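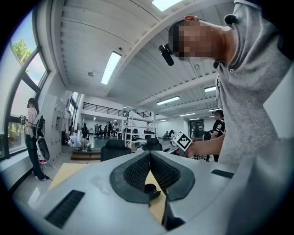

A locker is a narrow storage compartment with a door that can be locked, usually set in a row with others of the same size. Lockers are found in schools, workplaces, gyms, swimming pools, libraries and train stations. They are used for coats, bags, books, tools and other belongings that people do not want to carry with them during the day.

Construction
Most lockers are made of folded sheet steel with a baked paint finish. Gray, blue and beige are common colors. Wood, solid plastic and laminated board are also used, the last two mainly in damp places such as pool changing rooms, where steel may rust. A common width for a single steel locker is 30 cm. Doors often have slots or small holes near the top and bottom to let air through. Sloping tops are fitted in some buildings to keep objects from being left on them.

Types
A single-tier locker is full height and has room for a long coat, generally with a shelf and hooks inside. Two-tier lockers divide the same space in half. Box lockers have four or more small doors in each column and are meant for bags, shoes or helmets. Z-lockers have interlocking L-shaped doors, so that two users share one column and each has some hanging space.

Locks
Padlocks, built-in key locks and combination locks are the oldest kinds still in general use. Coin locks hold a coin until the key is returned. Keypad and card locks are common in newer offices, and may be set for one user or for anyone who takes an empty locker that day.

Placement
Lockers are normally placed along a wall and fixed to it, or bolted back to back in the middle of a room. Long corridors and open halls are often chosen, as the doors need clear floor in front of them. In rooms with large windows, a low or side position keeps the lockers from blocking daylight. Steel lockers in direct sun can become hot inside.

Local use
The public library in Renda has 200 lockers in its entrance hall, free to visitors for the day and emptied each evening. At the Zindavlow swimming pool the original wooden lockers were kept in the men's changing room until a January refit, when box lockers with coin locks took their place.

See also
Changing room
Padlock
Left luggage

Last edited 6 July 2018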